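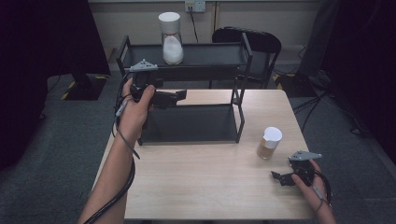 Hygrometer check, May 27, 2020. Carried over from the old notebook: the dial units in the soundboard room and the glue room do not agree with each other, and neither agrees with the Cao logger. Purpose of this entry is to get them all onto one reference before the Drustimham spruce is unpacked. Method is a saturated salt solution in a closed box, sodium chloride first. Caps stay on anything granular between uses, same as the tall clear jar with the wide white cap on the upper shelf of the black rack; dry stock left open takes up enough water in the glue room to spoil the weighing. Weighing does not matter much for a saturated solution, but it does for the other recipes, and one habit is easier to keep than two.

Reference value for sodium chloride is a little over 75 percent at room temperature and hardly moves with temperature, so it will do for the high end. For the low end I want magnesium chloride, near 33 percent. Have some, but the bag was opened last year and has gone to a wet lump. Should still be usable once made into a slurry. Not trusting it until it has been compared with fresh.

Box setup
Food box with a gasket lid. Salt slurry in a shallow dish on the bottom, undissolved solid standing above the liquid. Instruments on a plastic grid over it, faces up so they can be read through the lid. Small battery fan taped to the wall for the first hour, then off, as the motor warms the air in the box. The fan was my idea and I am not sure it is worth the trouble. Tuấn Mạc runs his without one and waits overnight.

Too much water is the usual mistake. If the dish looks like a puddle with some salt in it, the surface layer thins out as it takes up moisture from the air and the box reads high. Should look like wet sand. Distilled water only. Tap water here leaves a crust on everything and I don't know what it does to the value.

Temperature matters more than the tables suggest, because box, dish and instrument have to be at the same temperature as each other. Had the box on the window ledge the first time. Sun reached it in the afternoon and the logger trace has a hump in it that took the whole evening to flatten out. Discarded that run. Box is now on the floor of the lumber closet, wrapped in a moving blanket.

Results, sodium chloride
Cao logger: settled at 73.9 and stayed there. Reads low by a bit more than one. Fine for our purposes, correction noted on tape on the back.
Fetirano dial, soundboard room: settled at 69. Low by 6. Adjusted with the screw on the back, returned to the box, came up to 75 and held.
Fetirano dial, glue room: settled at 78. High by 3. Adjusted the same way. Needle sticks. It moves when the case is tapped, and I had to tap it before each reading, so the correction is only as good as the tapping.
Hair hygrometer from Sadley: still climbing when the others had stopped. Left in longer. See below.

The two dials were therefore nine apart in the same air, in opposite directions. This accounts for most of the argument in March over which room was the dry one. The soundboard room was being humidified to correct a fault in the dial.

Hair hygrometer
Came over from the Sadley shop with the go-bar deck when they cleared out. Brass case, paper scale, bundle of hair on a lever. Heiðrún Ásgeirsdóttir says these want to be regenerated by wrapping them in a damp cloth for part of an hour before setting, as the hair loses length if it sits in dry air for months. Did this. Needle went to the top of the scale and then dropped back to where it belonged after a night in the room. Put back in the salt box: agrees with the corrected logger within what I can read off the paper.

It is slow compared with the logger but I like that it has no battery and no display that rounds for me. Will hang it in the soundboard room beside the Fetirano and write both down each morning for as long as I remember to.

Logger data
Pulled the soundboard room file before clearing the memory. 1,408 readings, no gaps apart from the battery change. Applied the correction to the whole file, which assumes the error is the same at low humidity as at high. That has not been shown. Needs the magnesium chloride run.

With the correction, the room was above 60 percent for long stretches in the second half of the file. The humidifier was on during nearly all of it. Turned it off at the wall and put a note on it. The two tops that were braced in that period went together wet, by our standard, and should be expected to sink some when the room comes down to where it ought to be. I have marked both on the inside of the upper block area in pencil and entered them in the job book. They should be left unfinished until they have been through a dry spell. Arch to be measured now and again before closing.

The back for the cedar instrument was joined before the file begins, so nothing can be said about it from this data.

Drustimham spruce
Still in its wrap in the hall. The paperwork gives a moisture content but does not say how it was measured or where. Pin meter is no help on thin stock. Plan is to weigh a few wedges on arrival weight, sticker the lot in the soundboard room, and weigh the same wedges until the numbers stop changing. No resawing before that. End grain is waxed on some and bare on others, so the sample wedges should include both kinds.

Asked Tuấn whether he scrapes the wax off. He doesn't. He cuts past it later.

Stickers: the poplar ones, not the oak. The oak ones left stain lines on the last batch, which planed out but took more thickness than I wanted to give up.

Effect on glue work
Hot hide glue in the glue room has seemed to grab too fast this spring. I had been putting it down to a strong batch. The glue room dial was reading high, so the room was drier than we thought, and dry air over a warm joint would skin the glue sooner. This could be some of it. Would not put it any stronger, as the room temperature was down as well and that does more. Next joint: warm the parts as usual, same batch of glue, write down both temperature and corrected humidity, and see if the open time is any different. One change at a time.

Loose notes
Gasket on the box has a nick near one corner. Silicone grease for now, replace the box if the low run drifts.
Salt creeps. It had climbed the side of the dish and was on its way over the rim after a few days. Wipe the rim and use a taller dish.
Keep the slurry away from the brass case. The grid tipped once when I lifted the box and it was close.
Heiðrún wants the soundboard room dial for her own shop check when we are finished. Tell her it has been adjusted and by how much.
Correction tape on the Cao should have initials as well as the number.

To do
Magnesium chloride run, old bag and fresh side by side.
Glue room dial: replace or clean the pivot. Leaning toward replace.
Second point for the hair hygrometer at the low end, same run.
Measure arch on the two marked tops.
Weigh wedges.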